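Small thread on rules for our sim kitchen tasks, now that Lullum is up to 23 people adding scenes and my inbox is the style guide.

Rule one: write the success check before you place a single object. If you can't say in one line what "done" means, the task isn't ready. Jelle Van Hecke and I rejected 7 in March for exactly this and I'd do it again!

Rule two: leave the gripper some open counter at the start pose. No fingers touching anything at step zero, please – contacts at reset make the logs a mess. 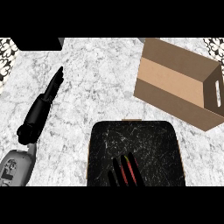

Start pose, marble counter. Clear stretch between the fingertips and the box, tray down front.

Rule three: scuffed textures are welcome. Scratches on a black tray are good for everybody's vision model, so stop swapping in the clean ones (Sem, I love you, stop).

Rule four is new and came from Annapurna Menon. Every scene gets 3 seeds minimum, and you report all of them, including the ugly one. I used to post my best run. I'm reformed.

Still arguing with Hilde about whether box rotation should be capped. She says 17 degrees, I say let it spin – send me your horror stories and I'll add them to the doc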